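4.2 Changes in the collectors' work

Before the handheld grippers came in, the staff at Hedetti handled bags and household goods only to check them for damage. The same people now spend most of a shift recording demonstrations for the Dasach sorting line. We followed this change from March to August and interviewed the staff at both ends of the period. Over that time they logged 1542 accepted demonstrations with soft goods, and 283 more were rejected at review.

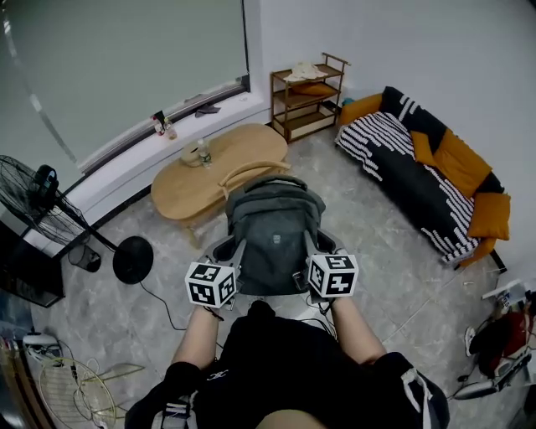 Figure 3. Handling a backpack with the handheld gripper, with marker cubes mounted on top of the device.

Staff described the new work as slower and more closely watched. An item that used to be picked up without thought has to be approached at an even speed, and a hurried grasp is sent back. Several said their wrists were tired after 50 recordings. Wing-yan Wei, who schedules the shifts, moved the longest break forward to 2 p.m. for this reason.

Pay did not change, but the basis for it did. Under the Kwan agreement, inspectors were paid by the hour; collectors get an hourly rate plus a bonus tied to accepted recordings. Older staff disliked the bonus more than the device itself. We return to this point in Section 5.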